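Jarance (team game)

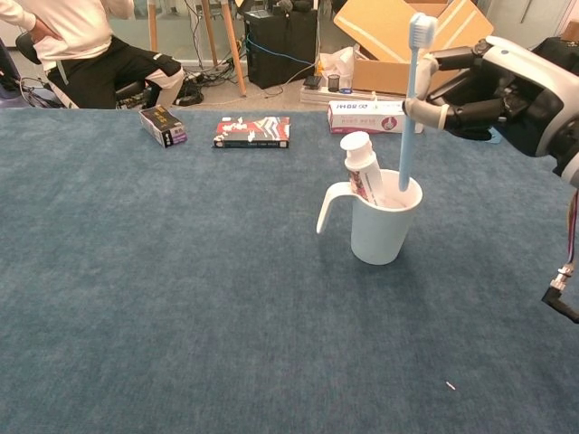 Toothbrush and toothpaste in a white plastic cup

Jarance is an overnight team game played by groups of coworkers, school staffs and clubs, usually at a rented camp or lodge. Teams spend one evening, one night and one morning trading clues, cooking together and racing to finish a large hand-drawn map. It was created by the game designer Anselmo Ticona and first run at Marulanda, a lakeside camp that is still its best-known home. Players often call the full event "a long Jarance" to set it apart from the shorter daytime version.

Origins

Ticona had spent several years building treasure hunts for office parties, most of them over in two hours. He felt that the best moments came afterward, when people sat around comparing notes and arguing over the puzzle they had missed, and he wanted a game with that part built in. His first draft was a stack of 138 index cards, sorted by hour, which he tested on friends over a rainy December weekend.

The first public game used three cabins and a dining hall at Marulanda. Sheyla Pacheco, then the camp's activities manager, rewrote the scoring on the spot when two teams tied, and her fix (the tied teams must swap maps and finish each other's) became one of the most loved rules in the game. She was later credited as co-designer.

How it is played

Players are split into teams of five to eight, and each team gets a blank map and a tin of colored pencils. Clues are hidden around the grounds before dinner. Solving one earns the right to draw a single feature on the map, such as a bridge, a well or a tower. A feature drawn in the wrong place costs points but can't be erased, which makes for some wonderfully crooked maps by midnight!

The game has four parts:

Arrival. Teams choose a name and a cabin, and pick one member as the mapkeeper. Only the mapkeeper may draw.

Supper. Every team cooks one dish for the whole group. Recipes contain clues, and cooks may trade ingredients for hints.

Lamp hours. From nightfall until midnight, teams may visit one another's cabins and bargain. Anything can be traded except the map itself.

Breakfast round. A final set of puzzles is handed out with the coffee. The game ends when the first team rings the bell.

The host, known as the warden, may answer three questions per team over the whole event. Experienced teams tend to save at least one for breakfast, when it is worth the most and everyone is at their sleepiest.

Scoring

A perfect map is worth 300 points. Supper adds up to 40 more, voted on by the other teams, and unused warden questions are worth 5 each. The highest score recorded before the tie rule was revised was 186, by a team of hospital pharmacists who drew nearly everything in one corner. Scores have climbed a great deal with the newer clue sets, and a few seasoned groups have come within a single feature of a perfect map.

Editions and variants

The publisher Plamix brought out the boxed edition in October 2021, with clue cards, blank maps and a warden's handbook. The handbook is a delight in its own right, full of Ticona's pencil sketches and advice on hiding things from clever people. An expanded set, Drummont, moves the story to a mountain railroad and swaps the map for a timetable that teams fill in one train at a time.

Day Jarance drops the lamp hours and fits into an afternoon. It suits groups that can't stay over, though many longtime players find it thin without the night visits. Quiet Jarance, made for libraries, allows bargaining only by written note.

The Marulanda Gathering

The largest game on record was held at Marulanda, where 776 players took part across four neighboring camps. The bell had to be replaced by a row of them -- one per camp, wired to ring together -- and the finished maps were hung end to end along the boathouse wall. Several are still on display in the dining hall, beside the original index cards.

See also

Treasure hunt
Puzzle hunt
Orienteering
Murder mystery dinner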